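Course notes, session 2: wrist camera and gripper setup for the shared arm

Mon 13 February

These notes assume the arm is already bolted to the bench and homes without errors. If it does not home, go back to the session 1 sheet before plugging in anything new. Bring your own laptop. The bench machine at Mollton is reserved for the Lurnine controller and should not be used for editing.

## 2.1 Parts used

- Arm with the Lurnine controller board, firmware build 1233
- Two-finger parallel gripper, printed fingers, dark filament
- Small wrist camera on the Hajji bracket
- USB cable, long enough to reach the base with the elbow fully extended
- M3 screws, cable ties, thin foam tape

The Hajji bracket comes in a left and a right version. The drawings in the Sarnemon folder are for the left one. If you print the right version, mirror the cable clip as well, or the cable will rub on the wrist joint.

## 2.2 Mounting the camera

Fit the bracket before the fingers. The rear screw cannot be reached once the fingers are on. Tighten by hand, then a quarter turn with the key. The bracket cracks along the layer lines if overtightened, and the crack is hard to spot until the camera starts to droop.

Leave a loop of cable at the wrist. Rotate the wrist by hand to both end stops with the power off and watch the loop - it should open and close without pulling on the connector. Only then tie it down.

The camera should look along the fingers, with both tips inside the view when the gripper is closed. Tips that vanish when the gripper closes mean the bracket is tilted too far up. Tips that fill a large part of the view mean it is tilted too far down. Adjust, close the gripper, and check again.

## 2.3 Gripper limits

Set the closing limit in software before the first powered grasp. The steps are:

1. Open the gripper fully and record the encoder value.
2. Close it by hand until the tips touch. Record the value.
3. Subtract 25 counts from the travel and enter the result as the closing limit.
4. Set the current limit to 200 mA for the first tests.
5. Run one open and close cycle with nothing between the fingers.

The current limit is low on purpose. Smooth objects may slip at this setting. Raise it in small steps and write each value in the log, together with the object used. A log entry with no object name is of no use to the next group.

Finger pads are optional in this session. If you add foam tape, repeat steps 1 to 3, as the tape changes the closed position.

## 2.4 Exposure

Automatic exposure is the default and works on the plain bench mat. It works less well when the view mixes bright and dark areas. The camera meters on the whole view, so a large bright region pulls the exposure down and a large dark region pulls it up. Both cases occur during a reach, and the image can pump between them while the arm is moving.

For this session, fix the exposure as follows. Move the arm to the pose just before the grasp. Let automatic exposure settle, then read the exposure and gain values and enter them as fixed. Repeat this for each container you plan to use. Do not copy values from another bench, as the lamps differ.

White balance should also be fixed. Set it on the gray card and leave it.

## 2.5 Log sheet

Record firmware build, bracket version, closing limit, current limit, exposure, gain, and container. File the sheet in the Sarnemon folder under your bench number. Saved images go in the same place - use the bench number and a running index, no spaces.

The September group left several sheets without gain values. Those runs could not be compared with later ones and were dropped from the table.

## 2.6 Segmentation in open-weave containers

Thresholding on brightness is the first method most people try, and it is enough for a pale object on a dark, solid surface. Open weave breaks it. With the dark brown basket, the light coming through the gaps is brighter than the cream gourd-shaped piece, so a single lower threshold keeps the piece and a large number of small white squares along with it. Add an upper threshold to remove the brightest pixels, then discard small regions by area. What remains should be checked for shape: the bulb gives a smooth, rounded outline, and the narrow neck runs down between the fingers, where the dark tips hide part of its edge. Fit the outline to the bulb only and take the grasp axis from the neck. Mask the fingers before any of these steps, using the closed-gripper view from 2.2, and redo the mask each time the bracket is moved.

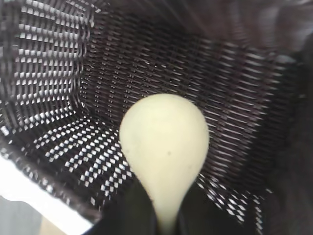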